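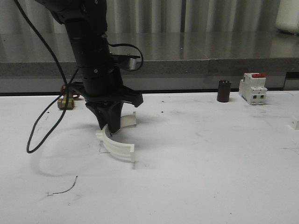

Riding the 26 to the very end

Last updated: January

I have lived in Mimbridge for nine years and until last Tuesday I had never stayed on the 26 past the hospital. I get on by the library, I get off at the hospital or the big supermarket, and the bus carries on up the hill with Trollach written on the front. I'd seen that word so many times that it had stopped being a place. It was just what my bus was called.

Well, I've been now, and I loved it so much that I've been boring everyone at work with it, so it's your turn.

The front seat upstairs

I know the front seat upstairs is for children. I don't care! I got on just after the school run and it was free, both sides of it, and I had my bag on the ledge and my hat off before we'd pulled away. If you only ever ride downstairs you miss so much. You see over all the hedges. You see what people keep on top of their sheds. Along Priory Road the branches come so close that they knock on the glass, and each time I leaned back as if they were going to get me.

The first part I know by heart, but it looked different from up there with nowhere to be. There's a painted sign for a sewing machine shop high on the side of the bank, and I must have walked under it hundreds of times. Half of it has gone, and you can still read the word "repairs" in lovely fat letters. I've since asked my mother and she remembers the shop, and the man, and a zip he put in badly in a skirt she was fond of.

Past the hospital nearly everybody got off and I had that small guilty feeling you get when you miss your stop on purpose. Then the bus turned left where I'd always supposed it turned right, and I was somewhere new, for the price of an ordinary single.

The bit in the middle

It's slow. I should say that. The route goes in and out of two estates, and at one point it goes round three sides of a playing field to get to a stop that you could have thrown a ball at. I was quite happy. I'd brought a book and didn't open it.

A woman got on with a tray of leeks – the baby ones you grow on and plant out, in rows, very neat – and stood them on the luggage shelf downstairs (I could see her in the driver's round mirror). Two stops later another woman got on and they had a conversation about leeks that I could hear perfectly well from upstairs, and I learned that I've been sowing mine far too late. Ona Kazlauskienė, who has the garden behind ours and has been telling me this every spring, will be delighted.

After the estates you get fields, quite suddenly. The road climbs and narrows and there's a long wall on the left with a wood behind it. It was one of those cold bright mornings with frost still lying on the side of every furrow where the sun hadn't got to, so the fields were striped. There were rooks, loads of them. A tractor had to back up for us and the driver of the bus gave him a proper wave, whole arm.

Then a steep little drop, a bridge with a bend on it that I'd never have thought a double-decker could get round, and that's Trollach.

What there is at the end

A turning circle with a shelter. A church, locked. A row of cottages, a post box, a noticeboard, a river. And a café! I hadn't looked anything up, because I wanted to find out for myself, and I had packed a sandwich on the understanding that there would be nothing at all. It's called Cavalcanti, it's in what must have been somebody's front room, and it has four tables and a stove. I had a cheese scone the size of a bread roll and a pot of tea, and then, as the sandwich was only egg, I had soup as well.

The lady running it asked if I was there for the walk. I said I was there for the bus. She said they get a few of those, and went off to fetch the butter, and I felt I'd joined something.

I did do some of the walk in the end. You go down beside the church and follow the river as far as a weir, where there's a bench with its back to the water, facing a hedge. I sat on it the wrong way round with my legs through the gap. The river was high and brown and making a tremendous noise. My ancient Fasura flask, which I filled at home and then completely forgot about in the café, kept the coffee hot enough to burn my tongue, so full marks to it.

The noticeboard was a joy. I read all of it. There's a quiz, a lost tortoise (in January? I do hope it's asleep under something), a request for jam jars with lids, and a very firm letter about hedges. Somebody is giving away a piano and has written "heavy" underneath, and somebody else has written "very".

Going home

The buses back are every 2 hours, so do look at the timetable in the shelter before you wander off. I didn't, and had to trot the last stretch with my scarf coming undone. It was the same driver. He said, "Nice day out?" and I said it was lovely, and he told me that the other end of the route is better for birds. The other end! I've never been there either. It goes out past the gravel pits and I've got it in my head for the first dry day I have free.

I fell asleep somewhere round the playing field and woke up at the hospital with a crease down my cheek from the window rubber.

If you want to try it on your own bus

Go when the schools are in. Take a pen, because you will want to write down the names of the roads (mine included Featherbed Lane and Cold Comfort, which is a cul-de-sac). Wear one more layer than you think, as the heater upstairs blows on your ankles and leaves the rest of you to manage. Go to the loo first – I can't say that strongly enough.

My friend Inese Ķēniņš lives two counties away and has promised to do hers this month and report back. Her bus ends at a place called Sallow Green and she's been seeing it on the front for years as well. She thinks it's a retail park. I've said I think there's a duck pond, and there's a slice of cake riding on it.

Do tell me in the comments where yours goes. I'd really like to know, especially if there's a café, and especially if you also had no idea it turned left.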